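Folwood bench notebook, soft goods chores
Entry 09/12/2025, T. Ninh (Tuấn)

Carried over from August: can the two-arm setup tidy a seat to a standard a person would accept, with no one touching the cushion in between. Chore list item is "put the pillow back on the chair, upright, against the back." Trí wrote the item and I still think it is two chores.

Setup
Both arms, stock grippers, head view plus wrist views. Tub chair as target, one square pillow. Controller build is the Tiltley branch, with the grasp planner from Dandondale left at defaults except the closing speed, which I halved. Chair position not taped. Trí wanted it taped. My argument is that chairs in houses are not taped, and if the base pose estimate can't take a hand's width of shift then we should know now.

Runs
6 attempts in the morning block, 6 in the afternoon, same start pose for each block. Full log is 228 lines after stripping the heartbeat messages. Scoring is pass/fail by eye, pillow upright and clear of the front of the seat. We agreed 2 seconds hands-off before scoring.

Morning was poor. The planner likes a corner pinch, and on a soft pillow the corner comes up while the body stays behind. The arm then reports a good grasp and a good lift, both true as far as the gripper knows. What hangs below is a bag. On release it lands flat or folds over the front of the cushion.

Afternoon I switched to pressing one gripper housing flat against the side of the pillow and pushing it along the seat. Ugly but better. The velvet grabs. Pushing with the nap is fine, against it the bottom edge sticks and the top rotates forward. No friction term for this anywhere in the planner and I don't want to hand tune one per fabric. Đặng has the same complaint about bath towels (see his page).

Wrist view is close to useless once anything soft is near the fingers. The near object goes out of focus and fills one side, and the segmenter calls it background. It did this for the pillow, and for the chair back. The head view holds the outline of the pillow much longer, so for the push I weighted head over wrist and left the wrist view for finger clearance only.

Finger coverings are wearing. Inspect before the next block, compare left and right on both arms. Worn covering will change the pinch results and I don't want to chase that as a planner fault.

Timing: a person does this chore in the time it takes to bend down. We are nowhere near, and I have stopped logging the ratio. The more useful number is interventions per block. I have not settled how to count a nudge to the chair.

Views from the session, wrist, head, wrist:

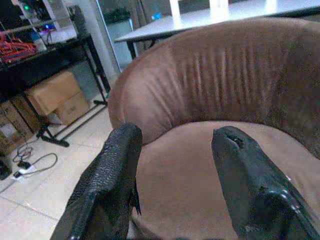
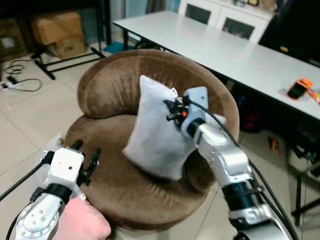
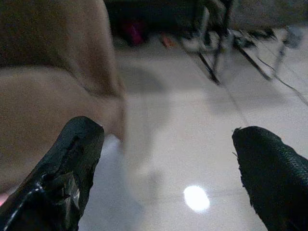
Page last changed 09/12/2025 by tninh

Notes on the views. The second is the flat press, right housing against the right side of the pillow, left fingers pointing up near the front of the seat. The left arm does no work in that pose. It could be bracing the bottom edge of the pillow, which is where the rotation starts. Try that before touching the planner again.

In the first view the fingers are wide apart and the left covering has a frayed flap on the inner edge. The right has a small notch or pit near the tip. In the third the left covering is creased and torn, with a scuffed patch along the middle. Also in the third, the bright reflection on the tile sits right in the gap between the fingers, which is where the clearance check looks. Ask Trí whether a matte mat would be cheating. My view is yes for the chore score, no for debugging.

Answer to the standing question for this item: not yet. Pushing a pillow that is already on the seat, sometimes. Picking one up off the floor and setting it upright, no, and I would not put it in front of a visitor.

To do
- brace with the left arm, same start pose
- replace coverings, note which finger
- split the chore item in two (Trí to agree)
- segmenter: soft object close to lens, pull frames from both blocks
- leave chair untaped for now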